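Minutes, April meeting of the Lusten House laundry and drying group

Hi all, me again on minutes. I typed as we went and tidied it up over a cup of tea, so shout if I got something wrong and I'll fix it before it goes in the binder. We started at 7:10 in the evening in the downstairs common room, and we ran long, sorry to those with early shifts.

Last time's minutes

Read and agreed with one change. I had written that the dryer on the left eats quarters. It is the dryer on the right. The one on the left is fine, please use it!

Dryers and the Pomport quote

Pomport sent the quote for fixing the right-hand dryer and it came in at $280, which got a bit of a groan. That covers the coin box and a new drum belt, and they want to come on a morning when the laundry room can be closed for a couple of hours. We talked for quite a while about whether to fix it or just tape it shut until the fall, when people go back to using dryers for everything. I was on the tape side, I'll admit, but the argument that won was that jeans and towels take forever on a rack no matter what month it is. We voted to go ahead. There were 2 votes against, and both asked me to write down that they'd like a second quote next time before we say yes to anything over $200. Noted, and I think that's fair.

I'm to call Pomport and ask for the morning slot. I'll put a sign on the laundry room door once I have a date.

Hanging things up indoors

This was the long one, and the one most of you came for. Quick background for anyone who missed March: we agreed to try drying the small stuff on clip hangers in the common room so it stops taking up whole lines in the yard. Socks, baby things, washcloths, all the little bits that blow into the neighbor's hedge.

People like it, mostly. The clips are easier on the hands than the old wooden pegs and you can take a whole load of socks off in one go. The complaints were about how much space it all takes once a few of us are doing it at once, and about things being left up for days. One household said they came down to fold and couldn't find a bare patch of table anywhere. Another said (a little sheepishly) that it was probably their stuff.

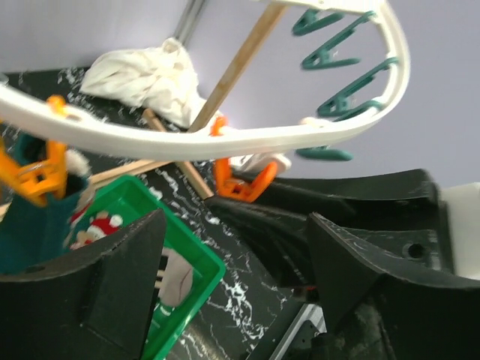
We agreed the following, and I've tried to write it the way it was said. Hang socks by the cuff, one clip each. If they have a fuzzy trim, give them extra room because that part stays damp longest. Take your things down by the next evening. If somebody else's are dry and you need the clips, you may take them down and leave them in a basket, folded or not folded, whatever you have time for. Please don't carry a basket off upstairs unless you're sure it's yours. We've had two go missing that way and come back a week later with nothing said, which was sort of nice but also confusing.

There was a side conversation about loose dowels and sticks. Some people like to lay one across and drape bigger pieces over it, and some people find them a nuisance and keep stacking them in the corner. No vote on this. The feeling in the room was that they can stay as long as they're not poking out at eye level, and that if you put one up you take it down again.

Wet stuff on the black tabletop: please wipe up after yourself. You can't see the water on that pattern until your sleeve is in it. I brought this one up myself, having sat through half the March meeting with a wet elbow.

Clothespins

We're always short. Sopacua has the plastic ones in packs and we agreed to buy 2 packs out of the soap money. Somebody asked if we could get each floor its own color so they don't wander. I loved this idea and so did a few others, but it was pointed out that we already have a mix, and sorting them would be a job that falls to whoever cares most (me, I suspect). So we're leaving the colors alone for now. Please do check your pockets and robe pockets and the bottoms of your hampers, though. I found four in my coat.

Holiday things

A short item. Several people are only now washing their Christmas bits, and no one minded. The hall closet has a free shelf and you can put clean, dry decorations there until winter if you're tight on space. Label the bag. Fabric things have to be bone dry before they go in, as that closet smells like a pond if you look at it wrong.

Soap order

Tronholm has changed the big tub of powder, and the new one has a smaller scoop. We're still using the old scoop, so we've all been overdosing, and that explains the stiff towels. I'll throw the old scoop away tonight. The next order is 21 tubs, same as last time, unscented again. A request for the lavender one was turned down, with apologies, on account of the headaches last spring.

Anything else

The yard line by the fence is sagging and needs retying. We had an offer to do it over the weekend if it stays dry.

The light in the laundry room buzzes. It has always buzzed. Left for next time.

Could people bring their own mug to the May meeting? We ran out, and I drank mine out of a measuring cup.

We finished at 8:50. The May meeting is in the same room at the same time. If you have something for the list, put a note under my door or in the box by the mail slots.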